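fio rápido sobre a mesa do café da loja, porque prometi à Charmaine Shezi que escrevia isto e já vou atrasado 🧵

1/ contexto: temos um cantinho no fundo da Predeso onde as pessoas esperam enquanto o cão toma banho. Até janeiro era uma cadeira e uma revista velha. Agora é uma mesa a sério. Quer dizer. Uma mesa.

2/ orçamento: 1352 rands. Total. Com tudo. A Charmaine queria 2000, eu disse 700, ficámos ali no meio a resmungar um com o outro.

3/ gasto final 1331. Sobraram 21 rands que já foram em bolachas (para pessoas, não para cães)

4/ a mesa é a de madeira que estava na arrecadação. Lixei de um lado só. O outro lado fica virado para a parede e vai continuar assim.

5/ toalha: não comprem toalha de algodão para um sítio com cães. A primeira durou de terça à hora de almoço. Pêlo entranhado, nódoa de chá, fim.

6/ trocámos por uma manta polar. Sacode-se à porta e pronto. Lava a 30, seca numa tarde, não se passa a ferro — eu não passo nada a ferro, é uma regra da casa.

7/ problema da manta: as canecas ficam bambas. É fofa demais. Entornei um café inteiro no primeiro dia, em cima do livro das marcações. A folha da tarde ficou ilegível, peço desculpa outra vez ao dono do Bondivus (é o galgo, lindo)

8/ solução: bases redondas, lisas, bege. Uma grande para caneca, outra pequena para coisas pequenas. Experimentei as de croché da minha tia e escorregam tudo, não vale a pena. Cortiça também larga migalhas ao fim de um mês.

9/ canecas: há quem me pergunte onde arranjo as com cães. Feiras. Sempre feiras. A da Radebe ao domingo de manhã tem uma banca só de loiça desirmanada, cheguem antes das 9 senão já só há pires

10/ regra que a Charmaine inventou e que eu agora defendo: só vai para a mesa caneca com bicho. Gatos permitidos. Um pato está em dsicussão.

11/ e as miniaturas... sim eu sei. Comecei com uma e agora há pessoas que mas trazem. Não servem para nada, ninguém bebe dali. Mas os miúdos gostam e dá para entreter enquanto o secador está a fazer barulho lá atrás

12/ ficou assim. Manta lilás acinzentada com patinhas brancas, a caneca do cão preto e branco lá ao fundo, o copinho azul de tampa à frente, cada um na sua base

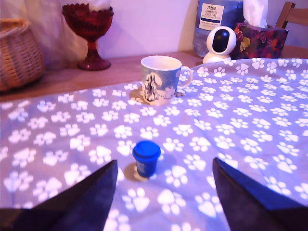

13/ o que falta: açucareiro. Tinha um, perdeu a tampa, já procurei na arrecadação toda. Se alguém tiver um com tampa que não use, eu troco por um banho e corte de unhas (raças pequenas sff)

14/ também falta resolver a dobra da manta lá atrás, faz sempre uma onda junto à beira. Já tentei molas, ficou feio. Fita dupla face larga ao segundo dia. A Skorberg tem uns pesos de toalha mas são por uns 90 rands e só sobraram bolachas

15/ perguntaram por dm se a manta cheira a cão. Cheira um bocadinho à sexta — lavo duas vezes por semana, façam as contas

16/ horário do café: igual ao dos banhos, menos quando estou sozinho, aí é self-service e a chaleira está na prateleira de cima. Tragam caneca se quiserem, com bicho. Chá há sempre, leite depende do dia

17/ pronto, tenho um caniche às 15h e ainda nem enchi a banheira. Respondo ao resto logo à noite, mandem fotos das vossas canecas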